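**FOR IMMEDIATE RELEASE**

# Clumstead Pie Week is back in February, and it's bigger than ever

Clumstead Pie Week returns this February with 16 bakeries, pubs and cafés taking part, a brand new evening programme and a pie that hasn't been sold in the town for two generations.

The festival runs for six days and takes in the whole of the High Street, the covered market and, for the first time, the village of Lalatthorpe across the river. Last winter visitors got through some 4000 pies between them, and the bakers of Clumstead are already working out how much lard to order.

"I am so excited about this one," said festival organiser Femke Verbruggen. "We had people last year who came in for a steak and ale on the first morning and were still here at teatime with a bag of five different pies and gravy on their gloves. It was wonderful! This time there's much more to do in the evenings, and there's Lalatthorpe as well, where the pastry is frankly as good as ours. I'll be in trouble for saying that."

## The return of the Clumstead Raised

The star of the week will be the Clumstead Raised, a tall hand-shaped pie filled with pork, sage and sharp apple. It used to be sold on market mornings from a hatch beside the old corn store, wrapped in paper and eaten cold, and older residents still talk about it. The recipe was never printed. Martens, the family bakery on Mill Lane, has pieced it together from a handwritten order book and a good many conversations over the counter.

Head baker Čestmír Kolář spent most of the autumn on the crust, which is made with hot water and has to be worked while it is still warm.

"The first ones fell over," he said. "The next ones stood up but you could have built a wall with them. Then one of our regulars came in, ate a slice very slowly and told me it wanted more pepper and a day's rest before cutting. She was quite right on both counts. Now it tastes like something you would walk across town for, and I hope people do."

The Raised will be on sale at Martens every morning of the festival until it runs out. It can't be ordered ahead. A meatless version, with chestnuts and leeks in place of the pork, will be sold next to it at the same price.

## What's on

- **The Pie Trail.** Pick up a card from any shop taking part and have it stamped as you go. Full cards go into a draw for a year of Friday-night pies, one a week, from the bakery of your choice.
- **Crimping for beginners.** Hands-on classes in the upper room of the covered market, open to adults and to children who come with one. Aprons provided. Please bring a tub to take your pie home in.
- **Brandmont Brewery suppers.** Long tables, one pie, one pudding and a dark winter ale brewed for the week. There is a ginger cordial too, made on site, and it's very good.
- **The Lalatthorpe Sweet Table.** An afternoon of fruit pies, custard tarts and treacle in the village hall, with a prize for the best home-made entry. Shop pastry is allowed but must be owned up to.
- **Pies Aloud.** Stories, songs and a few rude poems about pastry at the library. Bring your own pie, within reason.

The footbridge to Lalatthorpe is lit in the evenings and the walk is flat all the way. Anyone who would sooner ride can catch the ordinary town bus, which stops outside the hall.

## Entering the home bakers' competition

Entries are welcome from anyone, whether or not they live in Clumstead. There are classes for savoury, sweet and "best lid", and the last of these was so hotly fought last time that the judges asked for a sit-down halfway through. Pies should be brought in whole, in a dish the baker doesn't mind leaving overnight, with the name on a label underneath and a list of ingredients alongside.

"Don't be shy about a soggy bottom," Femke Verbruggen added. "Mine won a second place – the filling was very nice."

Entry forms, class times and the full list of places taking part can be picked up from Martens, the library and the covered market. Supper tickets are sold over the bar at Brandmont Brewery.
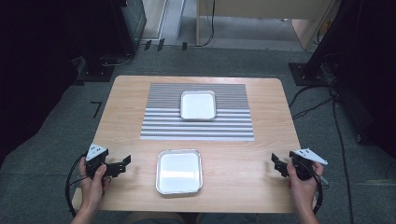 *Page last updated: 13 December 2023*

Press enquiries and requests to visit the bakery during festival week should go to Femke Verbruggen at the Clumstead Pie Week office, Covered Market, Clumstead.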